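ok so people keep asking me how the solar lights on our road are doing after the first winter. quick thread, typing this on the train

1/ background: 12 poles along the Skoltberg path, put in last October. Naten heads, Onilero batteries. no trenching, no grid tie. that was the whole selling point

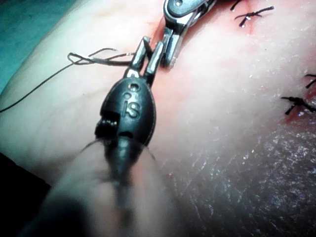
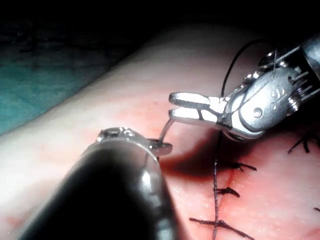 2/ the good. all night light, dusk to dawn, right thru December. I did not expect that. we had two weeks of basically no sun and they dimmed but stayed on

3/ the less good. 4 of them went dark in January. same stretch, under the spruces. snow slid off the branches and sat on the panels for days

4/ should of been caught in the site survey. Survey was done in summer, sun way up high, everything looked great on paper

5/ called the installer (Bhattacharjee, small outfit, they do pick up the phone). they came out and tilted the panels steeper. 30 degrees more. snow slides off now

6/ still dark under the spruces by 5 am some nights tho. options are a bigger panel or move the pole. moving the pole is cheaper, weirdly

7/ someone asked re: batteries. they sit in a box up the pole behind the panel, not buried. colder up there but nobody has to dig. ours are the lithium iron kind with a little heater. heater eats some charge, so ask about that before you buy

8/ cost. battery swap was quoted at 2416 for the full path, labor included. that's years off supposedly. I put it in the budget anyway

9/ motion dimming: turn it ON. low glow when it's empty, full when someone walks by. Minoru Hirose on the next road over ran his at full all night and was flat by 3 am most of January. switched it, fine since

10/ color temp. we went warm. got complaints for the first week that it looked "dim", then none. The cool white ones by the bus stop come right in my bedroom window so I'm biased

11/ things I'd ask any vendor: how many nights with no sun. what does it do when it gets low, dim or just quit. who owns the app login when the installer goes away (we still dont have ours)

12/ oh and deer rub on the poles. get the thicker base plate

my stop. will post the charge logs when I get them off the controller, cable is somewhere in the garage

edit: tilt is adjustable on the Naten bracket, you need a long hex key and a second person on the ladder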